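Print this item | E-mail this item

The Gripper That Wouldn't Let Go
Dec 16, 2020

By the time the parcels bench stopped on us last month, the hand-held grippers had been through 1047 logged picks and everybody had gotten a little smug. The incident report runs to four pages. The short version is that a gripper closed on a carton and declined to open, and the person holding it spent several minutes attached to somebody's mail order.

The person was Augustina Ackah, who would like it known that she was following the sheet. She squeezed, the fingertips closed, she released, and the fingertips stayed where they were. She released again with more feeling. Then she set the whole arrangement down on the bench, carton included, and went to find the manual, which was holding up the short leg of the printer table.

Efua Agyeman took the tool apart that afternoon. The trouble was in a pivot pin at the base of one linkage arm. It had backed out far enough to catch on the bracket beside it, so the arm could swing in but couldn't swing out again. Closing worked beautifully. You could have closed it all day.
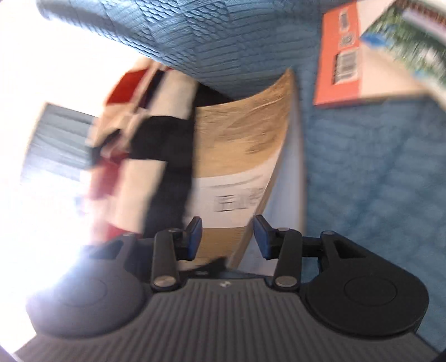
What bothered Efua more was the log. The Tavia software records how far apart the fingertips are, and for the last 100 picks before the jam it had been showing a slow drift on one side. It had even raised a warning, 13 times, in a pane that sits behind another pane. The supplier, Zalach, describes this as a configurable alert. We had configured it so that no one would ever see it.

There is a less funny part. A tool that won't release is an annoyance when it has hold of a carton, and quite another matter when it has hold of a sleeve or a lanyard. We had been treating the hand-helds as harmless because they have no motor. They do have a spring, and the spring doesn't know what it's holding. The Trellness safety sheet, written back in May, covered the bench arm in great detail and gave the hand-helds one line, which said to wipe them down.

So the sheet has been rewritten. From now on:

Check all the pivot pins with a fingertip before the first pick of a shift. If one stands proud, the tool goes in the red tray and stays there.

Open and close it on nothing a few times. If it sticks, see above.

No lanyards, scarves or loose cuffs at the bench. Yes, even when the heating is off.

If it jams on something, put it down. Do not pry the fingers apart with a box cutter. We aren't going to say who suggested that.

The drift warning now fills the entire screen and makes a noise like a goose. Efua picked the noise. Requests to change it can be sent to her and will be read.

Ansah, who machine our spare parts, are sending a batch of pins with a retaining clip. Until those are fitted, two of the tools are out of service and the rest are on short shifts. The carton was freed with a hex key and continued on its way. Augustina has asked for the manual to be kept somewhere else, and the printer table now leans to the left.

Print this item | E-mail this item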